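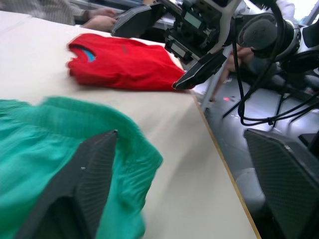 I have been folding the wrong way for most of my adult life. I used to do every shirt in half, then in half again, and put it on top of the stack. The stack fell over about once a week. In December I finally cleared out the dresser and started over with a different method, and I've kept it up long enough to write it down.

The method came from Nigel Whiteley, who I used to work with at Kaewmanee. He spent two summers in a hotel laundry and still folds everything as if someone is going to check. He showed me on a Saturday morning with a basket of my own clothes, which was a little embarrassing.

T-shirts go face down. Fold one side in toward the middle, sleeve back on itself, then do the same on the other side. Now you have a long strip. Bring the hem up to just below the collar and fold once more. If there's a print on the chest it ends up on the front, so you can tell which shirt it is without pulling it out. My red one is the easiest to do. The old Rostedance giveaway shirts are so thin they slide apart whatever I try.

Shorts and anything with an elastic waist took me longer. The waistband wants to pull in and the rest of the fabric follows it. Nigel's way is to flatten the waistband with the side of your hand first, fold one leg over the other, and then go up from the bottom. I still get a lump on one side – he says it doesn't matter in a drawer.

Socks I don't ball up anymore. Lay one on top of the other, fold over once, done. The elastic lasts longer, or so my mother always claimed.

The other change is where I do it. I used to fold on the bed, and the bed is too soft and too low. Now everything gets dumped on the table and I work from there. A hard surface makes more difference than the method does.
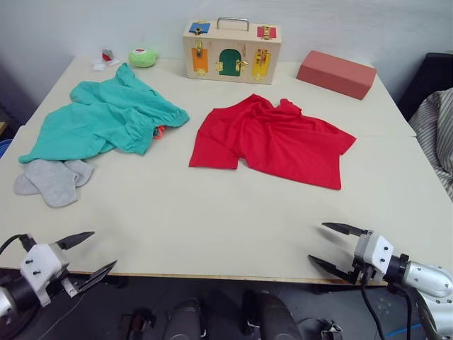 Red shirt, gray socks and the green garment still to do, with the lock box at the back.

The table needs to be clear for this to work well, and mine seldom is. I push whatever's there to the back and leave it. It would be better to put things away first, but then I'd never get to the laundry.

I also bought a set of drawer dividers from Dilosetti, the 8-inch ones. They're fine. Two of them don't reach the back of my drawer, so I wedged a strip of cardboard in behind. Next on the list is the linen closet. The fitted sheets are still rolled up in there, and I don't have a method for those.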